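Aarti Grewal has run the evening typing and handwriting course at the Nuren adult school for two years, and she measures everything in words per minute. New students arrive at around 40. Most leave at 80, she said, "provided they stop looking down."

The room matters less than the furniture. Grewal sets table height before anything else and will not start a lesson until forearms are level. "A high table raises the shoulders, and the wrist bends to make up for it," she said. "Then the little finger gets weak and people blame the keyboard." 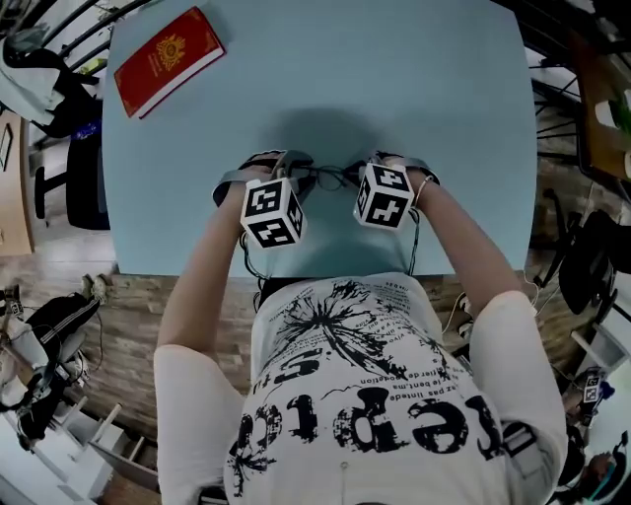 Hemant Mathur disagrees on the order of work. He teaches the same syllabus at Liao and begins with rhythm - a metronome, one key per beat - leaving posture until the second week. Students told to sit correctly on day one, he said, think about nothing else.

Grewal accepts part of this. Her August group used his drills and made fewer errors on the 204-word test passage, although their speed was unchanged. She has kept the metronome for the first ten minutes of class.

Handwriting comes after the break, in pencil. "Ink makes people slow down at the wrong letters," she said.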